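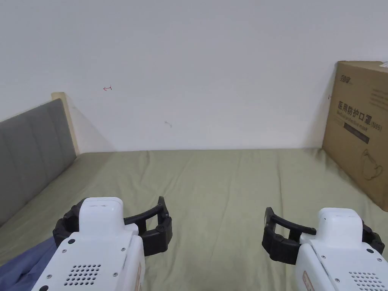
How many demonstrations does a robot need before it can fold a piece of cloth by itself?

Going by our project, more than 305, and we can't tell you how many more. That was the number we had left after throwing out the bad ones, and the policy trained on them was still not something we would leave alone with a pile of laundry.

Teaching Cloth Handling by Hand: Final Report
Ewan McKinnon and Fletcher Paewai
Submitted 26 June 2026

Why we picked this

The papers we read in the first weeks make the same promise in slightly different words. Show the robot what you want, and it will learn. We both doubted it, and our advisor suggested we stop complaining and test it on one task. We chose folding a small piece of fabric on a bed, which a child can do and which robots are known to be bad at. A bed is a worse surface than a lab table. It gives when you press on it, and a fitted sheet creases under whatever you drag across it.

Two ways of showing

We compared two methods. In the first, a person holds a pair of grippers, one in each hand, and does the task directly while the motion is recorded. In the second, a person sits at a desk and drives the two arms of our robot, Erora, by remote control. The arms and the control software, Girwood, were already in the department. We wrote the conversion scripts ourselves, and they account for a good share of the bugs described later.

Before we started, the argument for hand-held demonstrations seemed obvious to everybody but us. They are faster. A person gets a feel for the cloth through the handles that you don't get through a joystick. No arm is needed, so you can record in a bedroom. All of this is true. What bothered us was that a human wrist does things Erora's wrist can't, and nothing stops you from doing them while recording.

Recording

Each session lasted 40 minutes, with a break halfway because the grippers get heavy. We took turns. One of us recorded and the other watched and wrote down mistakes, which led to some disagreement about what a mistake is. Ewan wanted to drop any fold where the corners missed. Fletcher thought a recovery from a missed corner was the most useful thing a robot could see. We kept the recoveries and marked them, and we still don't agree.

The remote control sessions were slow and tiring. In the time it took to get one good fold through Girwood we could do several by hand. We ended up with 181 usable demonstrations from the hand-held grippers and the rest of the 305 from remote control. That makes the sets unequal, and a reader should hold that against our comparison.

We put strips of Gellex, a soft grip pad, inside Erora's fingers in August, after the first trials showed the cloth slipping. The slipping got better. It also meant the earlier trials were no longer comparable, so we ran them again.

Results

We gave each policy 30 trials on the robot. We are not printing a success rate in large type, because the rate depends on who is judging the fold. By Ewan's standard neither policy was any good. By Fletcher's, the hand-held policy picked up the cloth more reliably and the remote control policy finished more folds once it had hold of it.

The hand-held policy often asked for wrist angles the arm couldn't reach. Girwood clipped the command to the nearest legal one and the finger came down beside the cloth. We had worried about this from the start, and it would be nice to claim credit, but we also found a sign error in our own conversion script that made it worse. After the fix the problem was smaller. It didn't go away.

Both policies did poorly when the fabric began crumpled. Most of our demonstrations started with it laid fairly flat, and we should have varied that much earlier.

What we would question in our own work

We used one bed, one robot and two demonstrators who had read the same papers. Fletcher is left-handed, and we think the policy picked up some of his habits, though we have no clean test of that. We never tried training on both sets together. The disk with the early remote control logs filled up during one session and we lost the end of it.

A follow-up group has asked for the data. They are welcome to it. The marked recoveries are in a separate folder called Paewai, the name is a joke that stuck, and the notes on which trials came before the finger pads are in the same place.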